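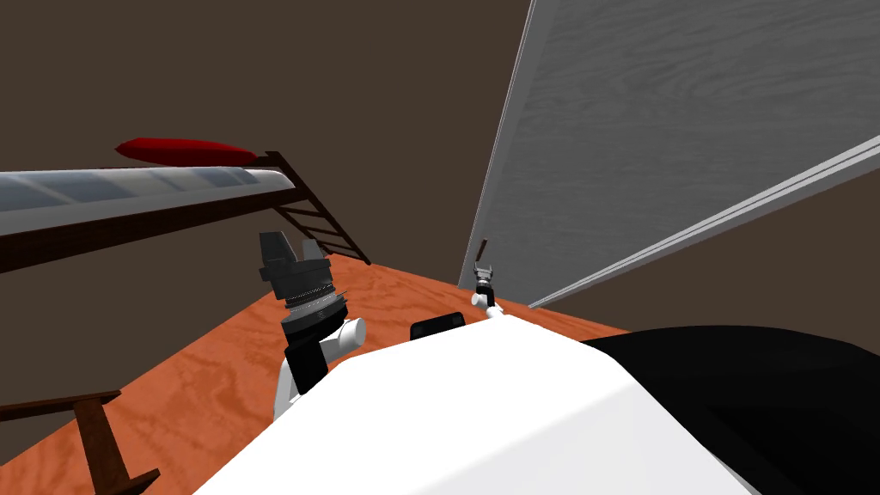 Orange wooden floor in the bedroom.

How to stop a bedroom floor creaking

Most creaks come from a board rubbing against its nail. You can usually cure them from above in an afternoon.

You will need a pencil, masking tape, a drill with a 2 mm bit, some floor screws and a tub of talc.

1. Clear as much of the floor as you can and walk it slowly in socks. Put tape on every spot that creaks.

2. Try talc first. Brush it into the gap on both sides of the board, cover with a cloth and tread it in. Wait 30 minutes and test again.

3. If it still creaks, find the joist by looking for the line of old nails. Check for pipes and cables before you drill – a cheap detector will do.

4. Drill a pilot hole 6 mm from the old nail, then drive the screw until the head sits just under the surface.
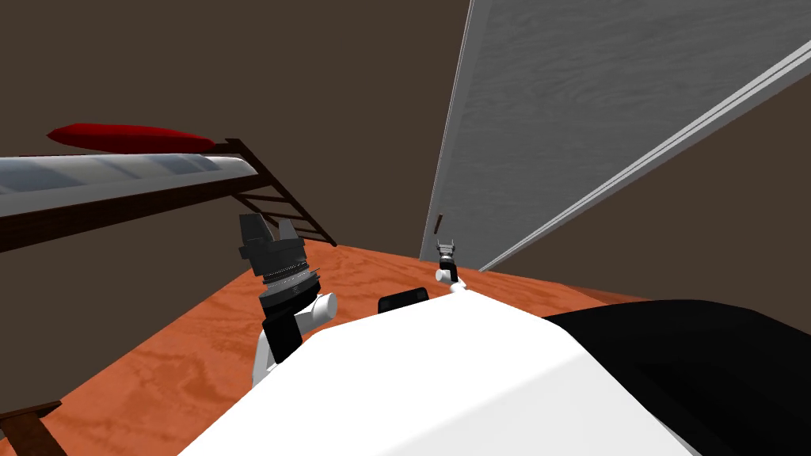 Ladder coming down to the floor, dark brown walls behind.

5. Fill the holes with a matching wax stick from Codstead or similar. Scrape it level with an old bank card.

Furniture feet can creak too. Felt pads help, but replace them when they go flat.

Posted by Kwabena Ankrah in Floors and Stairs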